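Subject: Re: [handheld-grippers] Left jaw stops short of closing, anyone else?
From: Santeri Toivonen
To: the list

Hello Aigars, and hello everyone,

Sorry for the slow answer. I wanted to do a proper round of checks before I said anything, and then half of December got away from me. I've left the useful part of your message in below so people don't have to go digging.

Aigars Kivi wrote:
> We have the Drilton pair, same as yours I think. After a few
> weeks the left one started letting go of things. You squeeze, the
> fingers come in, you feel it take hold, and then halfway through the
> lift the grip just fades. The log says fully closed the whole time.
> We lost a mug to it and I'd rather not lose a toe. Is this wear, or
> is it the calibration drifting? Halonen support told me to re-zero
> and I have, many times, and it comes back.

Yes, we have it too, and I'm fairly sure it is the same fault. We run the Tetard firmware on both hands and for a long while I blamed that, quite unfairly I now think. Ours first showed up on the table tasks, where you work with one gripper in each hand and go for ordinary kitchen things. The glass cup was the worst of the lot. With a pouch the fingers sink in a bit and you get away with it, but a cup handle gives you nothing, and if the pads aren't meeting squarely it slides out the moment you tip it.
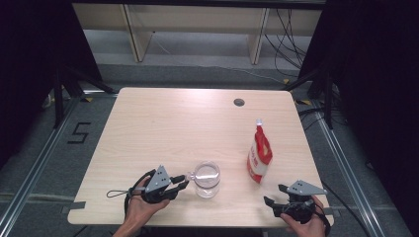
So I pulled both units down on the bench, with a cup of tea and far too much optimism about how long it would take. The pads looked all right at a glance. What I hadn't looked at was the pivot. On our left unit the bushing had worked a little loose in the arm, and with a load on it the finger could lean outward by a small amount. The encoder sits on the other side of the pivot, so it never sees that lean, and the log cheerfully reports closed. Re-zeroing hides it for a day or so and then the play opens up again, which sounds exactly like what you've been going through, you poor fellow.

For what it's worth, our left gripper had done a bit over 3,000 squeezes by the counter when the first drop was written down. The right had done 1,000 fewer and has shown no trouble so far. I went back through 231 saved runs and marked 63 where the object slipped while the log said closed. All of them were the left. I should have caught it much sooner, and the reason I didn't is that whoever was holding the gripper simply squeezed harder and carried on, me included!

The pitcher is the one that worries me on the safety side. It's tall, most of the pull ends up on the handle, and with anything in it a slip would mean a wet floor right where people are standing with straps and cables about. We've stopped filling it until this is sorted.
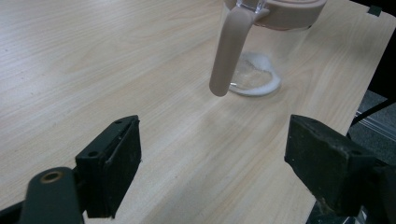

Fingers open near the pitcher, seen from the gripper.

Some things you could try, Aigars, if you have an evening:

Hold the finger near its tip and rock it gently side to side with the jaws closed on a block. Any click at all and I'd take it out of use.

Check the pad screws while you're in there. One of ours was only finger tight, and I can't swear that wasn't me.

Please don't glue the bushing. I did, and had to drill it out again, and there went a Saturday's worth of patience in one go.

I've ordered a flanged bushing from Skirnow for the left and will fit the same to the right while I'm at it. If it holds through the next long stretch of runs I'll write again with the part details. In the meantime, does anyone have a cheap way of measuring finger lean under load? I've been using a feeler gauge and a bag of rice, and I'd be glad of something better.

All the best to you and yours,
Santeri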